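Sit Down and Listen: Why the Dining Chair Is Harder to Design Than the House
Speaker notes, evening session, 7 p.m. start
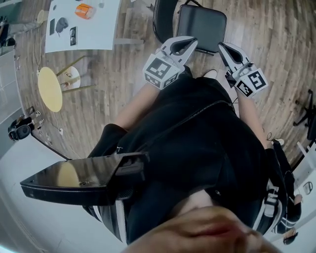 Bernadette Kavanagh wrote back after reading my draft that I was being unfair to architects, and that plenty of them have made very good chairs. Fair enough! Read her comment aloud, get the laugh, then ask for hands: who has eaten a whole dinner at home this month without shifting in their seat? Wait. Let them look around.

Opening story: the Zasasow side chair. My parents had six of these and I have sat in them for 900 dinners, easily. The back leans just enough that you stay for coffee. Pause here, I always rush this bit.

Seat height. Most dining chairs sit close to eighteen inches off the floor, and tables follow along at thirty. Show with hands. That foot of space in between is where your legs, your napkin and the dog all have to live. Ask someone tall in the front row how they get on in restaurants.

Legs next – my favorite part, so keep it under five minutes. Splay them and the chair feels steady but trips people in the kitchen. Keep them straight and it stacks better. Fosar tried both on the same seat and sold the splayed one for years. I own the other and love it to pieces (nearly literally, the back rail has been glued twice).

Joints. Tipping back puts a huge strain on the spot where the side rail meets the back leg. Pass around the cut-open joint from the Jafri chair. Remind people it has to come back to me! Giuliana Llanos lent it and she wants it home by July.

Prices, quickly. The Prudura was $100 new and I have seen one listed at $3,560 with the original seat. Same chair! Somebody will ask if theirs is worth that. Tell them to turn it over and look for the stamp inside the front rail.

Skip the upholstery section if we started late. If there is time, webbing versus springs, then the horsehair story.

Questions. Repeat each one into the microphone, and leave the lights up so people can come and try the chairs.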